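Gallery: clearing the bedroom, flat 6

The bedroom was the last room to be cleared at flat 6, and the one with the most loose items in it. Valentin Delaunay kept these notes during the work in June. They cover the sorting of small goods, the order in which surfaces were used, and the state of the bed linen before it was packed.

The flat is on the Kelemen side of the block. The room measures 360 cm along the window wall. It has one built-in cupboard, a single radiator and a door that opens inwards, so the bed could not be moved until the cupboard was empty. For most of the job the bed served as the sorting surface. It is the right height for standing work and it takes light from the side.

Small containers were handled first. They roll, they leak if the lids are poor, and they are easily lost under linen. The rule was to lay each item down with space between it and the next, check the lid, and then send it to one of the crates by the door. Glass went in the crate with dividers. Thin plastic went on top.
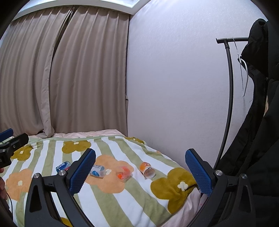

Can, small bottle, clear cup and glass jar on the flowered quilt, all on their sides. The cup has bright orange pieces in it; the jar has an orange lid and brownish granular contents.

Food and household goods were kept apart after this point. Anything with a lid stayed upright in the crate, with folded card between the jars. Open cups were emptied into a lidded tub before packing. A cup with loose contents does not travel, whatever is wrapped round it.

Labels were read before the crates were closed. Items past their date were set aside on the floor by the radiator and left out of the inventory. Part-used jars were kept if the lid turned fully and the thread was clean. Two lids needed wiping before they would seat.

Bed linen was next. The quilt has wide stripes in pale sage green and white, with large rounded flowers in olive-mustard and peach-orange and a small white blossom at the centre of each. The pink bedding was listed separately. Folding was done in thirds along the length and then in half – a square bundle fills a crate better than a roll. The stripes are a useful guide when folding, as they show at once whether the edges are parallel.

Crates were numbered on the short side only. Crate 2576 holds the jars and other glass from this room. Crate 2621 holds the linen. Both were stacked in the hall with the numbers facing out, heavier crates at the bottom, and a gap left for the meter cupboard.

The cupboard took longer than planned. Its lower shelf was fixed with four screws of two different sizes, and one had to be drilled. The shelf went with the flat-packed parts and the remaining screws were taped to its underside in a small bag.

The crates left on Thursday morning. The room was swept, the radiator turned down to the frost setting and the keys handed in at the Hatari desk.

Related items
Kitchen drawers and the Ekska shelf units
Labelling crates: short side or long side
Hall cupboard, before and after
Citus storage: what went where
Folding heavy quilts for crates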